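Public Science Programming Deserves More Than a Single Broadcast

By Getsemaní Gallegos

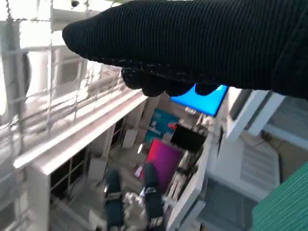
When a public station commissions a documentary on physics, it usually measures the result by the number of households that watched on the first night. That figure is easy to collect and easy to report to a board. It says very little about whether anyone came away with a better grasp of gravity, light or time. Stations and their funders should change how they plan and pay for science series, and they should begin with the budget for what follows the broadcast.

The case of the Sudbridge regional station is instructive. In November it aired the final part of Skonditden, a five-part series on the history of timekeeping, from pendulum clocks to the atomic standards that now govern navigation. The series was carefully made. Its second episode, on the problem of finding longitude at sea, is as clear a treatment of the subject as a general audience is likely to find. The station reported strong viewing and moved on to its winter schedule.

What the report left out was the discussion program. Getsemaní Beltrán, who heads adult education at the Cellier Library, arranged a series of evening sessions in which residents watched an episode together and then spent an hour with a physics teacher. Over the run of the series, 361 people attended at least one session. The station contributed 30 printed viewing guides and permission to show the episodes. The library met every other cost from its own funds.

Attendance of that size will not impress anyone accustomed to broadcast ratings. It should be judged by a different standard. People who came to the sessions asked why a moving clock runs slow, whether the effect is real or only apparent, and how such a small difference could ever be measured. Several returned with written questions. A viewer at home who loses the thread in the first ten minutes of an episode on relativity has no means of picking it up again. A viewer in a room with a patient teacher does.

There is a reasonable objection to this argument. Broadcasters are not schools, and money spent on discussion leaders is money withheld from filming. Production costs have risen, and a station that makes fewer programs in order to support them better may lose the attention of its audience altogether. I take this concern seriously. Yet the sums in question are modest. The Cellier sessions cost the library $1,028 in teaching fees. A single computer-generated sequence of a spinning galaxy, of the kind that now appears in nearly every program on cosmology, can easily cost far more and leave the viewer knowing no more than before.

The reliance on such sequences deserves attention in its own right. Animation is valuable when it shows a relationship that words cannot easily carry, such as the curved path of light near a massive body. It is used too often as decoration. The Schumacher episode of Skonditden, named for the workshop in which much of it was filmed, took the opposite course. It spent eleven minutes on one instrument maker adjusting one escapement, with very little narration. According to Ms. Beltrán, it produced the longest discussion of the series.

I would ask three things of those who fund this work. Grants for science programming should set aside a fixed share for local sessions and for the teachers who lead them. Rights agreements should allow libraries and schools to show complete episodes without a separate license for each occasion. Final reports should include an account of what audiences asked, alongside the number who watched.

The Sudbridge station will consider its plans for the coming year shortly, and a second series, on the measurement of distance, has been proposed. The library has offered to host sessions again. It should not be expected to pay for them alone.

Tue 26 December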